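Skukberg Testa 200 Ceiling Access Point

Skukberg / Wireless / Indoor / Testa 200

Hi, I'm Edem. I run the wireless side of the shop, and I write these pages myself, so if something's unclear you can blame me and email me (address is at the bottom of every page).

The Testa 200 is the access point I sell to schools, small colleges and shared offices that have outgrown whatever came in the box from their internet provider. It's dual band, it takes its power over the network cable, and it handles up to 200 connected devices. Would I put 200 people on one and ask them all to stream video? No, please don't! But a lecture room full of laptops and phones that are mostly checking mail and loading course pages is exactly what it's good at.

You get 2 Ethernet ports on the back. One brings in data and power, the other passes the network along to something nearby, like a printer or a desk phone. I wish more makers did this. We had a customer with a long study hall and only a single cable run to the far end, and the second port saved them from opening up the ceiling again.

Handoff between units is the part I get asked about most. If you walk down a hallway on a call, your phone should move from one access point to the next without dropping you, and with the current firmware it does that well. The older firmware was clumsy about it (phones would cling to a weak signal for ages), so please update before you mount anything. You can do it from the browser page or from the Pretamum controller.

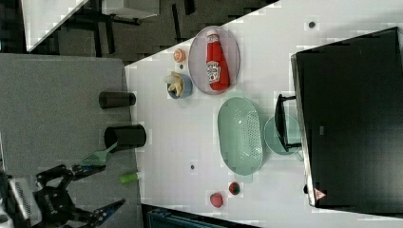

Colander, plates and fruit on the white tabletop, next to the monitor.

About Pretamum: it's the free controller software, and you don't strictly need it if you're only putting up one or two units. Past that I'd install it. You set your network names and passwords once and it pushes them out to everything, and there's a floor plan view where you drop your access points on a drawing of the building. My colleague Juraj Dvořáček does the setup for customers who'd like it preconfigured. Send him your network names when you order and the units arrive ready to plug in.

The biggest job we've done with these was the Wastside campus, 40 units over three buildings, switched on in May. They'd been living with coverage in the library and not much else, and the dorm lounges were the really sore spot. I still like going back there with my laptop open!

What's in the box
Testa 200 access point
Ceiling bracket and screws
Wall plate
Printed quick start sheet

Not included: power injector. If your switch already supplies power over Ethernet you won't need one. If you're not sure, send me the model number off the switch and I'll look it up for you.

Finish is matte white. You can paint the cover with ordinary water-based paint, but stay away from anything metallic, it'll hurt your signal.

Returns are fine as long as the bracket hasn't been drilled. Orders for a whole building get a different price, so write to me before you fill up the cart.

Page last updated 4/17/21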